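Home | Papers | Software | People | Contact
Filed under: Perception and Control

4.2 Masking the robot's own body

The planner in Kament takes a height map of the floor and rejects any path that passes too close to a raised point. In our first trials at Akside it rejected nearly everything, as points belonging to the robot were being written into the map as obstacles. We therefore added a self-filter, which projects the arm model into each wrist image using the current joint angles and drops the pixels it covers. Rigid links are simple to handle. Flexible covers are harder, and for these we fit a padded cylinder whose width changes with the bend of the joint.

We tested the filter on 1,179 wrist images labelled by hand by Lindqvist and Cardoso. Most remaining errors fell along the edges of glossy parts, where highlights broke up the outline. Figure 3 shows a view of the kind that caused trouble. The forearm shell reflects pale light, the ribbed bellows at the left is partly in shadow, and the black finned mechanism on the carpet is close in colour to the hand, so a filter based on colour alone would remove the wrong things. The yellow tape gives a clear border on the floor, and we use its straight edges to check that the projected mask has not drifted. If the fitted lines disagree with the map in 2 images in a row, the planner stops and asks for a new joint reading.

Figure 3. Wrist view used in the masking test.

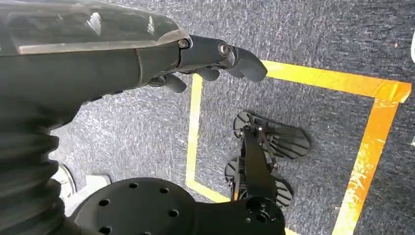
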